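How Water Finds Its Way Down

Water has no motor. Nothing inside a drop pushes it along the ground. When water moves across a roof, a road or a kitchen counter, it moves because gravity pulls it toward the lowest place it can reach.

This page explains how slopes work, how much slope is enough, and why many surfaces have grooves cut into them.

What a slope does

Gravity pulls straight down. On a level floor, the floor pushes straight back up, and a puddle stays where it is. On a tilted floor, part of the pull points along the floor, toward the low side. That part is what moves the water.

The steeper the tilt, the larger that part becomes. Water on a steep roof runs fast. Water on a nearly flat roof creeps.

How slope is measured

Builders compare two lengths. The first is how far the surface drops. The second is how far it runs sideways. A path that drops 2 inches over a run of 100 inches has a slope of 2 percent. You would hardly notice it while walking, but rain notices it.

The street gutters in Larnia are built at a slope of 2 percent. The town library has a steep roof with a slope of 40 percent, which means it drops 40 inches for every 100 inches it runs.

Why drops stick

Water sticks to itself. The tiny particles in it, called molecules, pull on one another. At the outside of a drop, this pull acts like a thin skin. Scientists call it surface tension.

Water also sticks to many other materials. A small drop on a window can hang in one spot for a long time, even though the window is straight up and down. The drop is so light that gravity cannot overcome the sticking. When two drops touch, they join. The new drop is heavier and may start to slide, picking up more drops on the way.

For this reason a gentle slope removes most of the water but leaves a few beads behind. Those beads go away by evaporation, when the water turns into a gas and mixes with the air.

What grooves do

A groove is a long, narrow channel. It does two jobs. It collects scattered drops in one place so that they join, and it sets the direction in which they travel.

Grooves must run downhill. If they ran across the slope, each one would hold a line of water like a very small pond. On the draining part of a kitchen sink, the grooves point toward the basin. 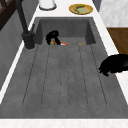 Ridges and air

Between every two grooves there is a raised strip, called a ridge. A plate set down on ridges touches the surface in only a few narrow places. Air can pass underneath, and water can leave without being trapped against the plate. Tire treads use the same idea. Rainwater is squeezed into the channels so that the rubber between them can touch the road.

A test you can do

You need a baking sheet, a ruler, a book, a spoon, a cup of water and a towel.

1. Put the towel on a table and set the baking sheet on it.
2. Drip one spoonful of water on the middle of the sheet. Watch which way it goes, if it goes anywhere.
3. Dry the sheet. Slide the book under one short side.
4. Measure the height of the raised side and write it down.
5. Drip one spoonful near the raised side. Record where the water stops.
6. Repeat with a second book on top of the first.

Change only the height each time. If you also change the amount of water, you cannot tell which change made the difference.

Water on a larger scale

Rivers follow the same rules. Rain that falls on a hillside gathers in small channels, the channels join into streams, and the streams join into rivers. All the land that drains into one river is called its watershed. The Jilireo River is 223 miles long, and its watershed includes farms, forests and the whole town of Stoscombe.

Words to know

Evaporation: the change of a liquid into a gas.
Slope: how much a surface drops compared with how far it runs.
Surface tension: the pull that makes the outside of water act like a skin.
Watershed: the area of land that drains into one river or lake.

Text by Gizella Antal. Checked by Iulian Enache.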